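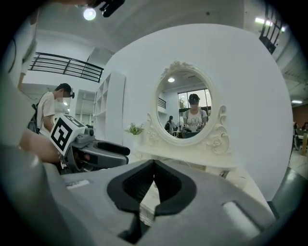
Sofia Alexiou had her shoes off before she sat down. Five hours on her feet at Caltbridge, wind the whole back nine, and she'd just closed out her singles match 2 and 1 to keep Grivgate in the league.

"I wasn't looking at the board," she says. "I knew we were down early. Simone told me on 12 and I asked her not to tell me anything else."

Simone Brandão is the team captain. Played number one herself and lost, badly, on the 14th green. She's fine with it. "I hit it sideways. Put that in."

The match turned on 15. Alexiou, 1-down, left herself 60 yards over the bunker off a bare lie. Bumped it instead of lofting it. Five feet, made the putt.

"I'd been practicing that shot since May," she says. "Fadwa makes us do 30 of them before we're allowed on the range. I used to hate it."

Fadwa Shehata, the coach, laughs at that. "She still hates it. She does 20 and tells me 30."

Next hole, par three, a long iron to the back shelf. Two putts, conceded after her opponent found the water. Then a half-decent drive on 17 and a par that was good enough. Anderson Vieira was caddying and says he barely spoke. "She was walking so fast. I had the bag, I was just trying to keep up with her."

Grivgate have lost two players since last season and there was talk in the fall of pulling out of the top division altogther. Brandão didn't want to get into it. "People moved. It happens. We had Jucélia come in from the juniors and she won her first three matches."

Jucélia Mendonça lost this one on the last. Missed from short range. Alexiou brought her up without being asked.

"She was upset, I told her I've missed shorter. I have. At Queiroz I missed one you'd of given me."

Next up is Udeo, away. Alexiou hasn't seen the course. Shehata has, and wants them there a day early to work on the greens.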